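How to lay out a snack table on a checked cloth without buying a lot of rubbish

Search for snack table ideas and you'll be told to buy tiered stands, slate boards and little chalk signs. I've bought most of them over the years. The tiered stand from Prendergast lives on top of a wardrobe. What follows is what I still do for a tea of wrapped sweets, biscuits and bars, and it costs the price of the snacks.

What you need

A table pushed against a plain wall. A checked cloth, washed and more or less flat. Something frilly or pleated for the back edge, if you like that sort of thing. Wrapped snacks in different shapes and colours.

Step 1. Put the cloth on

Pale checks are forgiving. They hide crumbs, and the lines help you see when you've put something down crooked. I was told to steam the cloth first. I tried it both ways in January and could see no difference once the food was out, so now I pull it straight by the corners and leave it.

Step 2. Do the back edge

Olga Pacheco, who taught the evening class I went to at Altholm, swears by ruffles along the back. I thought it sounded like a christening cake. I'll admit a band of pink does stop the table looking bare against a light wall, but keep it low and don't pin it to anything you'll want to move later.

Step 3. Boxes and long packets to one side

Boxes are heavy-looking, so they go left or right, never in the middle. Lay long packets such as nut bars beside them. One bright packet, lime green or similar, can sit at an angle near the edge of the table. More than one and it looks as though somebody dropped the shopping.

Step 4. Small packets last

Single wrapped cakes and biscuits are the fiddly part. Hold them upright by the sides, with the clear window facing the guests – people want to see what they're getting, whatever the label promises.

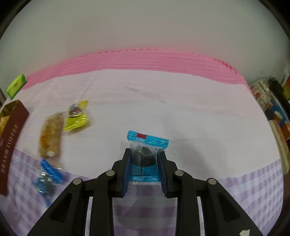 Reading time: 3 minutes

The blue wrapper with the dark round biscuit or cake showing through is the sort I mean. Strong colours like that do well on pale lavender checks. Clear wrappers with something tan inside rather vanish, so put those next to a dark box.

If a packet won't stand, lay it flat. I've seen advice to prop them with folded card or sticky putty. The card slides and the putty marks the cloth.

Leave gaps. A table with 5 kinds of snack and some cloth showing looks better to me than one packed to the corners, and you can top it up from a bag underneath.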